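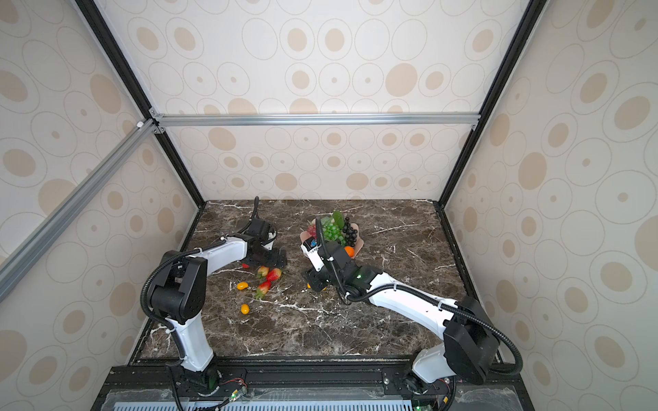 Robotics Workshop II: Two-Arm Manipulation
Course handout 4 - Arranging the fruit plate
Issued December 16, 2022

Module leader: Leobardo Medrano
Laboratory supervisor: Nayeli Ocampo

1. Purpose of the exercise

Students will operate two arms together to place artificial fruit on a plate, and will record each attempt for use in the assessed report. The exercise follows directly from Handout 3, in which a single arm was used to lift and set down one object. Students who have not completed Handout 3 should speak to Ms Ocampo before booking a session.

The work is carried out in pairs. One student operates the arms and the other keeps the log. Partners change roles at the halfway point of each session.

2. The work area

Both arms are mounted side by side on the black rail at the front of the marble surface, and each carries a gripper. The rail, the arm bases and the circuit boards beside them must not be adjusted by students. If a bolt or bracket seems loose, stop work and report it.

Several items on the plate and table are small, among them the strawberries, the yellow tomatoes and the mandarin. They call for a slower approach than the bunches of grapes, which offer the gripper a larger target but may shift when one part of the bunch is lifted.

The dark surface is streaked with white veins. Reports that discuss visual detection should consider whether this pattern affects the result, and should treat the patterned walls in the same way.

3. Before starting

Sign in through Iltero and select the project named Cloltach. Confirm that both arms are listed and that neither shows a fault. Keep hands, sleeves and lanyards clear of the enclosure whenever the arms are enabled.

The cable hoses need room to move. Before enabling the arms, check that neither hose is caught behind a joint or lying across the path of the other arm.

4. Procedure

Begin with the plate at the centre of the table and the loose fruit spread across the nearer part of the surface. Use the left arm for items on the left and the right arm for items close to the plate. An item may be passed over only by setting it down and releasing it; direct transfer between grippers is covered in January.

Bring the gripper above the item, lower it, close it and pause for 2 seconds before lifting. Move to the plate at the speed set in the project file. Release the item only when it is resting on the plate or on other fruit.

An attempt is complete when the item has been released and the arm has moved clear. Should an item roll off the plate afterwards, enter the attempt as a failure and add a short note. Failed attempts are kept - they must not be deleted from the record.

5. Recording

The class target is 500 complete attempts by the end of the module. At the time of issue, 184 had been accepted. Last year's group left 1,213 attempts in the shared archive, and these may be used for comparison provided that they are clearly marked as earlier work.

Each log entry should give the item, the arm used, the result and the initials of both students. Entries without initials will be returned.

6. Assessment

The report should not exceed four pages. It should set out the method, present the results for each type of fruit and discuss at least one failure in detail. Marks are given for the quality of the discussion. A high rate of success does not in itself attract additional marks.

Reports are submitted through Udement. Requests for an extension should be sent to Dr Medrano before the deadline, with a copy to the Ayala Building office.

7. Reading

Students should review the lecture notes on grasp planning and the section of the laboratory manual dealing with shared workspaces - in particular the pages on stopping both arms at once.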